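### 4.2 Do viewers remember the joke or the performer?

Tyagi's claim that sketch comedy survives online through its strongest performer rests on 524 comments left under clips of the Malthorpe revue. We doubt the sample can carry it. Comments favour people who already like the performer, and 200 of them came from a single clip. When we coded 1327 comments from the Alisham archive, the catchphrase was named more often than whoever said it.
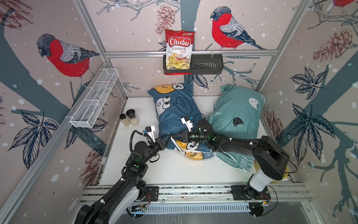
*Figure 3. Red bag of Chuba cassava chips in a black wall basket.*

Nor are we convinced by the Jemeck scale, which scores "warmth" and "nostalgia" separately. Our two coders disagreed on 40 comments, nearly all of them ones where a viewer said a sketch "wouldn't get made now". Uysal treats that remark as praise. It could as easily be a complaint, and the scale has no way to tell.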